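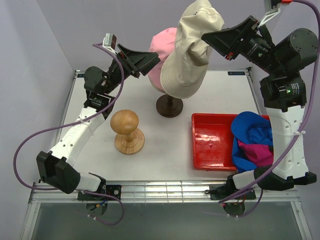

Home | Articles | Hats & Headwear | Glossary | Contact

Hat Blocking

Hat blocking is the craft of making a flat or floppy piece of material take the shape of a head, or of whatever shape fashion says a head should be this year. You take felt, straw or cloth, make it soft with steam or water, pull it down over a solid form, tie it in place and leave it alone until it dries. Then you lift it off and it stays that way. I've been doing this as a hobby for longer than I've been any good at it, so what follows is part reference article and part notes from my own bench.

3 comments | 72 shares

What the words mean

The solid form is called a block. The part of the hat that covers your head is the crown, and the part that sticks out is the brim. The line where they meet is the headline or band line, depending on who taught you. A felt that hasn't been shaped yet comes as a hood (a cone, basically, or a cone with a floppy edge called a capeline). Straw comes the same way. People who make hats for women tend to be called milliners and people who make hats for men tend to be called hatters, though plenty of makers do both and will answer to either.

"Blocking" gets used loosely. It can mean making a new hat from a hood, and it can also mean putting an old hat back in shape, which some shops call reblocking. If you take your grandfather's fedora to be cleaned and blocked, you're asking for the second thing.

Blocks

Traditional blocks are carved from wood. You want one with an even, fairly open grain that will take a pin without splitting and won't mind getting steamed again and again. A crown block on its own looks like a big smooth egg with the bottom sliced off. Some come with a short neck or stand so you can get your hands and your string underneath, and that style is the one I'd tell a beginner to find. Brim blocks are separate, flat or curved, with a hole or a raised collar in the middle.

Then there are puzzle blocks, which come apart in sections. You need one of these when the crown is wider at the top than at the band, because a solid block would be trapped inside the finished hat forever. My first one was missing its center key and I spent a whole evening working out why it kept collapsing!

Block sizes are a small headache. American hat sizes go up by eighths, European sizes are the head measurement in centimeters, and older British sizes run an eighth under the American ones. On top of that, secondhand blocks have often been sanded, so the number stamped underneath may no longer be true. Measure around the block at the band line with a cloth tape and believe the tape. I keep 9 blocks now, and only 2 of them match their stamps.

Cheaper blocks are made of dense foam or molded plastic. Foam is light and pins go in like butter, but strong heat can ruin it. I cover mine with plastic wrap whatever they're made of, so that dye and stiffener don't get into the surface. A stained block will happily pass its stain along to a cream felt.

Cloth hats and caps

Most people think of felt when they think of blocking, but cloth hats have their own branch of the subject. A cloth crown is usually cut in panels and sewn, so the shape comes from the seams and the block is there mainly for pressing and drying. A lot of the caps that get brought to me are in a sorry state from the wash, and a soft blue one with its crown all crumpled, like the one below, is just the type I'd dampen, smooth over a rounded form and leave overnight. Cotton is forgiving. Wool caps can shrink if you get them too hot, and a bill with a cardboard stiffener inside (older caps often have this) should be kept out of water altogether.
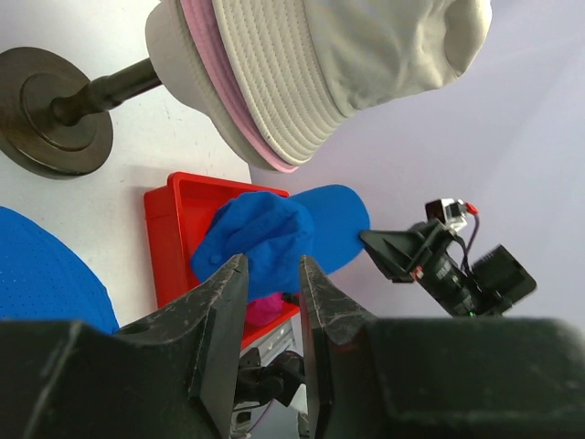
Felt is where blocking really shows what it can do. Wool felt is cheap, a bit thirsty and inclined to spring back. Fur felt costs a good deal more and holds an edge beautifully — it also moves under your hands in a way wool never quite does. Both are mats of tangled fibers with no weave, so they can stretch in every direction, and steam lets those fibers slide past each other. Woven cloth doesn't have that freedom, and anybody who has seen a royal-blue cap crown get squeezed from two sides knows how it simply folds. A damp felt hood pulled from two sides will stretch and thin out where you pull, and you can coax the extra back in with your palms. I still find that a little magical after all this time.

How it's done

There are lots of methods and people will argue for theirs. Mine goes like this.

I start by brushing the stiffener, called size, onto the inside of the hood and letting it dry. Some hoods come already stiffened and you can skip this. Then I set up the steam. A proper hat steamer is a lovely thing, but I used a kettle for years, and before that a big pot with a colander upside down over it. The hood goes over the steam until it's limp all the way through. Wear gloves. Steam burns are nasty and they come on before you've noticed.

Next comes the pull. The limp hood goes over the block with the tip centered, and you drag it down evenly, front and back first and then side to side, a bit at a time. When it's tight over the top, you run a blocking cord around the band line, snug it up and push it down with a pusher-downer. (That is its real name in American hat shops, and I never get tired of saying it.) Any puckers below the cord get steamed again and tugged out.

After that you wait. I give wool felt a full night and fur felt the same, and in a damp July I give them both two. Taking a hat off early is the commonest mistake I see, mine included. The crown slumps and you have to start over.

Once it's dry, you ease the felt off with a flat piece of something smooth slipped between it and the block. A bent metal strip made for stays in old corsets does the job well. Then comes the brim, then the trimming, wiring, binding and sweatband, all of which deserve their own article.

Machine blocking

Factories don't do much of this by hand. Since the nineteenth century, hat works have used heated metal forms and presses that close over the hood and shape it in very little time. The hot metal does the job that steam, cord and patience do at home. Pressed hats can be excellent. The main thing you give up is choice, because each shape needs its own set of metal forms and those are expensive to make.

Suppliers

I buy my wool hoods from Zemard, who are slow but pack things flat and carefully, and my cord and pins from Dukolari. Flutell sells a water-based size that doesn't stink up the house, and I've used it for 8 years without going back to the solvent kind. Melnyk used to carve blocks to order in any size you liked. They now sell only standard ovals, which is a shame for those of us with long heads.

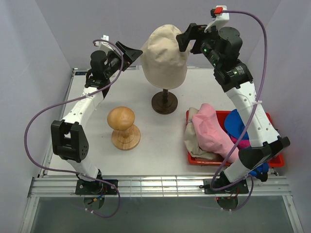

A beige cloth hat on a dark wooden stand, with a mushroom-shaped wooden block nearby.

Storing and looking after hats

A blocked hat keeps its shape best if it isn't resting on its brim. Either put it on a stand or turn it upside down on its crown. A stand should be rounded at the top and wide enough that it doesn't poke a dimple into the tip over time. I've seen people use mixing bowls, coffee cans and wig heads, and they all work if the size is right.

Keep felt away from radiators and car windows. The sweatband shrinks first and drags the rest of the hat in with it. Brush felt counterclockwise with a soft brush, going with the nap, and use a light brush for light colors and a dark brush for dark ones so you don't move dust between them. If you're caught in the rain, shake the hat, push out any dents, turn the sweatband down and let it dry in ordinary room air. Please don't reach for the hair dryer!

Moths will eat wool and fur felt both. Cedar helps a little. Clean hats in closed boxes help a lot more, and I check mine whenever I change over the closet.

See also: Millinery, Felt, Straw plaiting, Sizing (stiffener), Hat steamer

Last updated September 30, 2024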